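Workshop tips: V-belts and pulleys
Florkdale Drives, service notes
Last revised Sun 20 June

Isolate the machine and lock the switch before the guard comes off. A belt that can be turned by hand can also take a finger into the pulley.

Removing the old belt
Slacken the motor mounting bolts and wind the motor in until the belt lifts off with no effort. Never lever a belt over the rim with a screwdriver. The cords inside break before the cover shows any mark, and the belt will then turn over in the groove within a few days of running.
Write down the code printed on the back of the belt before throwing it away. If the code has worn off, measure the top width and the outside length with a cloth tape and bring the old belt to the counter.

Checking the grooves
Clean the grooves with a dry rag and a stiff brush. Solvent left in the groove softens the new belt. Hold a straight edge against the side wall of each groove. A good wall is flat. If light shows in the middle, the wall is dished and the pulley should be replaced, whatever the condition of the belt.
A shiny groove bottom means that the belt has been running on its base instead of its sides. Either the belt is the wrong section or the pulley is worn out.

Alignment
Lay the straight edge across the faces of both pulleys. It should touch at four points. Check first that both rims are the same thickness; on the Cernel saw benches they are not, and the difference has to be allowed for. Correct the angle of the motor before moving the pulley along its shaft.

Setting the tension
Measure the free span between the two pulleys. Press the belt at mid-span and set it to the deflection given on the machine plate. On the Vokach 228 bench drill this is 8 mm. Turn the pulleys by hand through several full revolutions, then measure again, as the belt settles into the groove and loses tension.
Run the machine under normal load for 40 minutes, isolate it, and reset. Most belts returned to us as faulty were never tensioned a second time.

Matched sets
Where a drive has 2 or more belts, change all of them together. An old belt next to a new one carries almost nothing. Roman Ostrowski in the stores will match a set by length if asked when ordering.

Squealing
Squeal on starting is slip. Retension first. Belt dressing hides the noise for a short time and collects dust, and we do not sell it.

Storing spares
Hang belts on a wide, rounded peg, away from windows, battery chargers and heaters. Long belts should be coiled loosely.

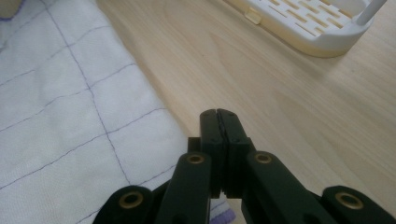 Mark the date of purchase on the sleeve in pencil and use the oldest belt first.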